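Support > Phones and Tablets > Triven Handsets > Ticket 567

Subject: Triven phone drops off Wi-Fi after update, battery drains overnight
Opened by: Kirstin McIver
Assigned to: Struan MacBrayne
Opened: 03/01/2020
Priority: Normal
Status: Closed

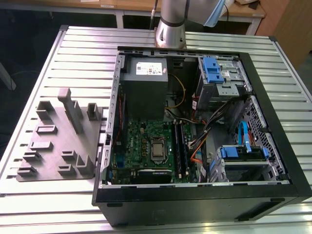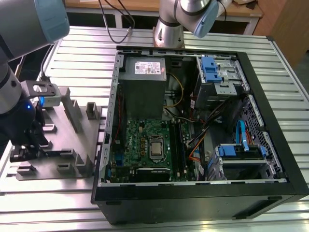 Kirstin McIver wrote:

My Triven phone took a system update last week and has been dropping off the Wi-Fi at home ever since. It happens when the screen has been off for a while. I pick the phone up, the Wi-Fi icon is gone, and it is using mobile data. If I turn Wi-Fi off and on again it connects right away and works fine until the next time the screen goes off.

The second problem may be related. The battery used to lose very little overnight. Now I charge it fully before bed and it is under half by morning. The phone is warm when I pick it up.

What I have done so far:

- Restarted the phone
- Forgot the network and entered the password again
- Moved the phone to the same room as the router
- Took the case off

None of it made a difference. My husband has the same model on the same network and his is fine. He has not taken the update yet because his storage is full.

The router is a Zacharias, the white one with the two antennas. I bought it at the same time as the phone.

Struan MacBrayne wrote:

Hello Kirstin, thanks for the detail. Please send me the following so I can see which version you have:

1. Settings, then About Phone, then Build Number. The last three digits are enough.
2. Settings, then Battery, then Usage Since Last Full Charge. Tell me the top entries in the list.
3. Whether the phone has one SIM or two.

Please don't reset the phone yet. A reset clears the usage history and I would like to see it first.

Kirstin McIver wrote:

The build ends in 376. The battery list has Celalport at the top, then Mobile Network Standby, then Screen. I have two SIMs, one for work.

I don't know what Celalport is. I never installed it.

Struan MacBrayne wrote:

Celalport is the backup and sync app that comes with the phone. It copies photos, contacts and call history to your account. It normally runs once a night for a few minutes and should be near the bottom of the battery list.

Build 376 is the new one. The last build before it was 141, and I expect that is what your husband's phone still has. Could you check?

In the meantime, please open Settings, then Apps, then Celalport, and look at the line called Pending Items. If it shows a number, leave the phone plugged in and connected for an hour and see if the number goes down.

Kirstin McIver wrote:

Yes, his ends in 141.

Pending Items says 4. I left it plugged in all evening with the screen on a recipe and it still says 4. The Wi-Fi stayed connected that whole time, but as I said, it only drops when the screen is off.

Struan MacBrayne wrote:

That helps. The app is stuck on the same four items and trying them over and over. Each try keeps the phone awake, and that would explain both the heat and the battery. It does not explain the Wi-Fi, so I am treating the two as separate until we know more.

For the battery:

1. Go to Settings, Apps, Celalport.
2. Tap Force Stop.
3. Tap Storage, then Clear Cache. Do not tap Clear Data. Clear Data removes the sign-in and the backup would start again from nothing.
4. Restart the phone.
5. Open Celalport and tap Sync Now.

For the Wi-Fi:

1. Go to Settings, Network, Wi-Fi, Advanced.
2. Find Keep Wi-Fi On During Sleep. It should say Always.
3. Find Switch to Mobile Data Automatically and turn it off for now.

Do the battery steps first and leave it overnight before you touch the Wi-Fi settings. If we change both together we won't know which one did what.

Kirstin McIver wrote:

Sorry, I did them both before I read the last paragraph.

Battery was much better this morning. Pending Items is now blank. Keep Wi-Fi On was set to Only When Plugged In, and I am certain I never changed that. I set it to Always. It still dropped off twice today, though, once at lunch and once in the afternoon.

Struan MacBrayne wrote:

No harm done. The sleep setting was changed by the update. We have had other reports of that on 376 and I have added yours to the list.

I am passing the remaining Wi-Fi question to Lorna Moffat, who looks after the network side. The battery part is finished unless it comes back.

Internal note, Struan MacBrayne:

Customer on 376, dual SIM, Zacharias router. Sleep setting reverted by update, same as the Arnstead store reports. Still dropping with the setting on Always. Second handset on 141 is stable on the same network. Celalport cleared with a cache wipe.

Lorna Moffat wrote:

Hello Kirstin. I have read the ticket, so you don't need to repeat anything. Two questions about the router:

Does it show one network name or two? Some people have a second name ending in 5G.

When the phone drops off, does your husband's phone stay connected?

Kirstin McIver wrote:

One name. I think it used to be two, and whoever set it up for us merged them. His stays on. So do the TV and the printer.

Lorna Moffat wrote:

Thank you. With one name, the router decides whether the phone uses the 2.4 GHz band or the 5 GHz band, and moves it from one to the other as it sees fit. Zacharias calls this Smart Band on the settings page. Build 376 changed how the phone answers when the router asks it to move. If the request comes while the screen is off, the phone can leave the first band and never join the second.

To test this:

1. Open the router's settings page from a computer or from your husband's phone. The address and password are on the sticker underneath the router.
2. Go to Wireless, then Smart Band, and turn it off.
3. You will now have two network names. Give the second one a different name so you can tell them apart.
4. Connect your phone to the 5 GHz one. On your phone, forget the other one.
5. Use the phone as normal for a full day.

The other devices may need to be reconnected. The printer will probably want the 2.4 GHz name — most home printers cannot see the other one.

Kirstin McIver wrote:

Done. The printer took longer than everything else put together, but it is printing.

A full day and no drops. I even left the phone face down on the dresser all afternoon to give it a chance to misbehave. The signal is weaker in the back bedroom than before.

Lorna Moffat wrote:

The weaker signal is expected. 5 GHz does not go through walls as well. If the back bedroom matters, save both names on the phone and pick the 2.4 GHz one by hand when you are in there. I would avoid turning Smart Band back on until you have the next build.

Kirstin McIver wrote:

I can live with that. When is the next build? And should my husband take this one if he clears some space?

Lorna Moffat wrote:

The fix is planned for the May build. I can't promise the month, as they sometimes slip. It will show up under Settings, System Update like the last one.

If your husband's phone is working well, there is no harm in his waiting. If he does take 376, have him check the Keep Wi-Fi On During Sleep setting right after the restart. With Smart Band off at your house he should not see the drops.

Internal note, Lorna Moffat:

Confirmed band steering fault on 376 with Zacharias Smart Band. Workaround holds. Linked to Fergus Hepburn's master ticket. Fergus, this one is dual SIM and the last two were single, so I don't think the SIM count has anything to do with it.

Internal note, Fergus Hepburn:

Agreed, dropped SIM count from the master ticket. Asked Skye Carnegie to add the sleep setting and the Smart Band steps to the help page for 376. Please keep sending me router models if they are anything other than Zacharias.

Kirstin McIver wrote:

Still fine after several more days and the battery is back to how it was. You can close this. Thank you both.

Struan MacBrayne changed status from Open to Closed.
Resolution: Workaround provided. Fix pending in a later build.

Related tickets
Celalport shows pending items that never clear
Keep Wi-Fi On During Sleep changes back after update
Triven handset not seen by car Bluetooth
Zacharias router: how to split network names
Not enough storage to install system update
Second SIM not detected after restart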